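Why I'm Not Buying Land Again

2020-12-07
by Kaede Nakajima

I gave up my plot in Dorkorora on Friday. No party, no farewell note on the gate. I clicked through two confirmation boxes, the house went back into my inventory as a little folder with a key icon, and I stood on the bare green square for a minute feeling sillier than I expected to.

For anyone who came in through the sidebar and has no clue what I'm on about, Dorkorora is one of the regions on Sullix, the virtual world I've been wandering around in for 8 years. You can be there for free. You can also rent land, and if you rent land you can put a house on it, and once you have a house you start buying lamps. I bought a lot of lamps.

So here's my opinion, and I know some of you will hate it: renting land is the worst thing you can do to your enjoyment of a virtual world. I don't mean because of the money, though the money isn't nothing. I mean that the day you get a parcel is the day you stop going anywhere.

Think about your first few weeks. Mine were ridiculous. I had a free avatar with hair that sat slightly above my head, and I spent every evening falling off things. I fell off the lighthouse in Goicoechea (more than once). I crashed a balloon tour. I got into a three-hour talk with a person dressed as a teapot about whether it was rude to fly over someone's roof, and I still remember it better than most real dinners I've been to. I didn't have a home, so when I logged in I had to pick a place and go there, and there were people in it.

Then I got my land, and every session started in my own living room. I'd log in, wait for the walls to turn from gray to whatever they were supposed to be, move a chair, decide the chair was better before, move it back, and log out. That was a full evening! I did that for years and told people I was "on Sullix a lot."

And it's not only me. Walk around Dorkorora sometime and peek at the map. It's all lovely houses and hardly a dot in any of them. The dots that are there are each in their own house, one dot per house, shuffling chairs. We built a suburb. We had a place where you could be a teapot and fly, and we went and put hedges around it.

I know the usual answer, which is that the land fees keep the lights on. Fine, I believe that. But I'd gladly pay the same amount as a plain subscription and get a bit more inventory space and a faster line to the help desk. What bugs me is that the only thing they really want to sell me is a fence. Each update since January has been about parcels. Parcel music, parcel weather, parcel privacy. Meanwhile group chat still drops every other message, and if you try to hold a dance with more than a couple dozen people the whole region starts to wade through syrup.

Kamar did it differently, back when it was up. You couldn't own anything there. It was one big shared harbor, and whatever you built on the dock got swept away at the end of the week. People complained about that constantly, me included, and we all showed up on build night anyway. I met 4 of the people I still talk to on that dock. I have not met a single person in my own living room, unless you count the guy who walked through the wall looking for the bathroom.

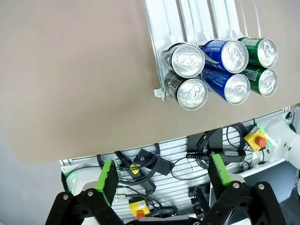
Kaede, you're forgetting what it's like to be shy, Pilar wrote when I posted the short version of this on the group page. She said her parcel is the only reason she stayed at all, that she needed somewhere to practice walking and typing before she could face a crowd, and that a door you can close is what makes some people brave enough to open it.

That stopped me for a bit, and I think she's got a point. I was never shy online, only in person, so I didn't see it. If a small house is how you get started, keep the small house. I'd still ask you to set your login spot to somewhere else, just for a week, and see what happens. The setting is under Preferences and it took me eight years to touch it.

As for me, I've still got the free account. My inventory stands at 3,000 items and I'd guess most of them are chairs. My new starting point is the Goicoechea lighthouse, at the top, by the broken rail - so if you see someone dropping past the windows on a weeknight, say hi on the way down.

Recent posts
Hair That Fits: A Very Long Search
What I Miss About Kamar
Group Chat Is Broken Again
Flying Over Roofs, Revisited
Do We Need Parcel Weather?

Contact | © 2020 Kaede Nakajima | Back to top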